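Prerkari opens its simulated picking kit to small shops

Prerkari, the company behind the Liltov warehouse planning tool, has put its simulation kit for robot grippers on general sale. The kit is called Gradness. Until this month it was offered only to firms that already had a support contract with the company.

Gradness is software. It comes as a download and runs on an ordinary office workstation with a recent graphics card. Buyers get a set of rendered rooms, a library of objects to place in them, a two-finger gripper model, and a scripting tool that sets up a picking job and runs it again and again with small changes. The library has 753 objects in the version now on sale. Most are household and shop goods, along with some shapes that do not match any real product and are there to give a grasp planner something awkward to deal with.

The price is $100 a month for one workstation. A yearly plan costs $1000. Schools and training centers can ask for a four-seat license at the single-seat price, but they have to apply in writing and the license does not cover paid work for outside clients.

Diễm Tôn, product lead for Gradness, said the company had been getting requests from shops that own one arm or are still deciding whether to buy one.

"They want to know if the job can be done before they spend money on a cell," she said. "They have a bin, they have parts, and they have a gripper in a catalog. We can let them try that on a desk first."

The main change in the new version is the way scenes are built. In earlier versions a user placed each object by hand and then saved the layout. The new version can also generate a layout from a short settings file that lists which objects may appear, how close together they may be, and which room to use. The user can lock any part of the layout and let the rest vary. A fixed random seed brings the same layout back, so a failed grasp can be run again with a different approach angle or a slower close.

Rooms are simple by design. Walls and floors use repeating patterns, and there is little in the way of decoration. Tôn said the team had tried more detailed rooms and found that they slowed down the runs without telling customers much about the grasp. Users who need a closer match to their own site can load their own models, although the company says it will not check them for errors as part of the standard plan.

The wrist view is the one most buyers are expected to use. It follows the gripper and keeps the fingers in sight along with whatever lies past them, and it can be saved as stills or as video. The mix of objects in that view can be odd.
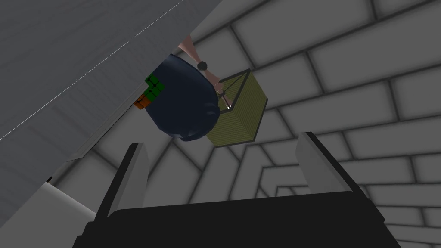
The kit also writes a log for each run. It records where the fingers were when they closed, which surfaces they touched, and how long the hold lasted. Logs are plain text files and can be opened in a spreadsheet. There is no built-in chart tool, and the company says it has no plan to add one this year.

Soft goods are still a weak point. Cloth and padded items are treated as solid shapes in the standard version, so they keep their folds when the gripper pushes on them. A soft-body add-on is in testing with a few customers and is due in October. Thin handles and wires are supported, but the manual recommends a smaller time step for them, and runs will take longer as a result.

One early user is Ninh, a packing firm that handles returns for online stores. It used Gradness to compare two sets of fingers for mixed bins and then bought the narrower set. The firm said the software was useful for ruling out approach angles that put the wrist too close to the side of a bin. It was less useful for items in loose plastic bags, which the firm ended up testing on the bench.

Prerkari does not sell grippers or arms. The gripper in the kit is a general model with two straight fingers, and users can change the finger length, the opening width, and the closing force. Files for third-party grippers can be brought in if the maker supplies them in a common format.

Support is by email on the monthly plan. The yearly plan adds one setup call and access to older versions of the object library, which some customers need in order to repeat past tests. Updates are included in both plans. A customer who stops paying keeps the saved logs and stills but can no longer open or run scenes.

A trial version is on the company's site. It includes one room and the basic gripper, leaves out the scripting tool, and stops working after four weeks. Layouts made in the trial can be moved to the paid version.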